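The arm has been on our packing bench since August and I still say good morning to it, which Enikő Hajdu thinks is the saddest thing she's ever heard.

For anyone new: I work at Nestby, where we put together children's gift bags (tote, toy veg, tissue, card, out the door). Before the summer it was 9 of us on bags. Now it's two on the bench and the rest have moved over to returns and the phones, and I know at least one person who hates the phones. Nobody lost their job, I should say that. But I do miss the chat! You can't moan about the radio with a gripper.

What's changed for me is mostly my hands. My wrists used to ache by dinner time and now they don't, so fair enough. On the other hand I spend ages watching, and watching is tiring in a way I hadn't expected. Máté Szalai had to learn the tablet side of it in a week and he's gone from moody to really quite proud of himself. We're meant to reach 2000 bags before Christmas, and I think we might, if the totes stop arriving folded eight different ways. Those soft handles flop wherever they like.
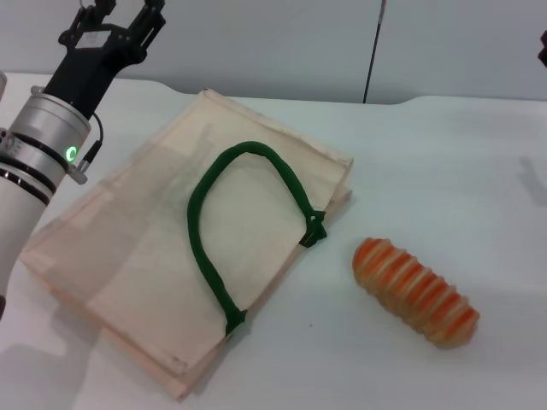
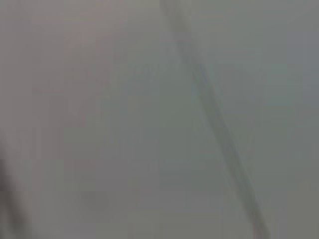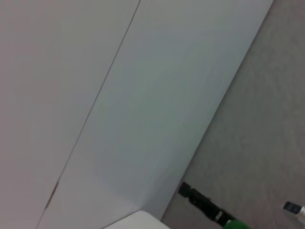 On the packing bench. The first one has a tote with its green rope handle, and a stripy carrot waiting next to it.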